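Is it worth keeping handheld gripper recordings where the gripper is mostly over bare table?

Posted in Robotics and Automation Help, 9 September 2023
2 people are following this

I do evenings-and-weekends work for a small shop that wants an arm to sort cutlery and small kitchen stuff. We bought a secondhand handheld gripper with a camera on it, and I have been walking around my dining room pinching spoons for what feels like forever. So far I have 448 recordings. After I threw out the ones where I dropped the thing or forgot to press stop, 369 are left.

My trouble is with what's in them. A good chunk of each recording is me getting to the table, wandering over it, or pulling away with nothing in the fingers. The guide that came with our recording software (it's called Wamora, I don't expect anybody has heard of it) says to keep "the full natural motion" and gives no reason. A guy on another forum told me empty table is poison and I should trim down to the grasp itself. Both of them sound very sure of themselves and neither one shows any results.

A typical stretch has the two fingers wide open over plain wood, with a big pale shine on the tabletop between them and below that a gray shadow.
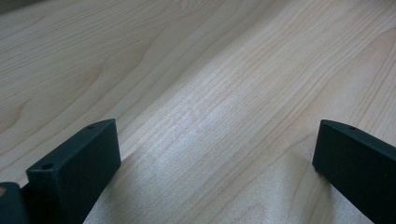
What I want to know

1. Do I trim these parts out or leave them in?
2. Does the shine matter? I can move the lamp, but then the first batch and the second batch won't match.
3. Is 369 even close to enough, or am I kidding myself?

Please don't answer "it depends on your model." I know it depends on my model.

-- marsh_tin

pell_grove

Leave them in. More data is always better. The network figures out what matters, that's the whole point of learning. I wouldn't worry about the lighting either, just turn on augmentation.

Laurinda Cordeiro

I'd be careful with the answer above. "More is always better" is what people say when they haven't had to sit and watch their own recordings. I did that for a bin-picking project called Patrício, and most of what I believed going in was wrong or at least unproven.

On trimming: keep the approach and cut the wandering. They look alike in a single still, bare wood and open fingers, so you have to play the recording to tell which one you've got. If the hand is heading somewhere, the arm needs to see that, or it will only know what to do once it's already on top of the spoon. If you are hovering while you decide which spoon to take, you are teaching the arm to hover. We had an arm that did exactly this. It would stop over the table and sit there, and we blamed the controller for far too long before anyone watched the recordings.

My own rule is to start each recording once I've already picked the target in my head, then move at one steady pace. That gets rid of most of the trimming. I don't trust automatic trimming by hand speed. It cuts the slow, careful part right before the fingers close, and you want that part badly.

The pull-away after letting go I'd keep, but short. Without any of it, ours would set the object down and stay put.

On the shine: don't move the lamp and then record everything over. Move it and record more. If every recording has the bright patch on the table, then you've got a system that has only ever seen your dining room at one time of day, and I have no idea what it would do with the patch gone. Neither does anyone selling you augmentation. Changing brightness across the whole picture is not the same as moving a reflection on a tabletop. Throw a cloth down for some of them, too. Your shop's counter probably isn't pale wood with a grain like that.

On 369: can't tell you, and I'd distrust anyone who can. Here is what I'd do for a lot less effort than recording more. Hold back a batch made under a different lamp, train on the rest, and run the arm with the lamp moved the same way. A good score on held-back recordings is nice but it won't tell you if the arm can pick up a spoon. Try 6 spoons in spots you never recorded. If it misses most of them, look at where it misses before you pinch another few hundred.

marsh_tin

Thanks Laurinda, the hovering thing is a little embarrassing. I went back through a handful last night and I do it constantly, mostly when there are two forks close together. I'll split those off into their own folder for now and not delete anything yet. Still not sold on keeping the pull-away but I'll train with and without it and see.

old_rirkach_user

We used a Rirkach rig at my last job and the manual said to trim everything to the same length. Did that, didn't help that I could tell. Might have been something else, we changed the fingers the same week. Also check that your clock and your camera agree -- ours were off and no amount of trimming was going to fix it.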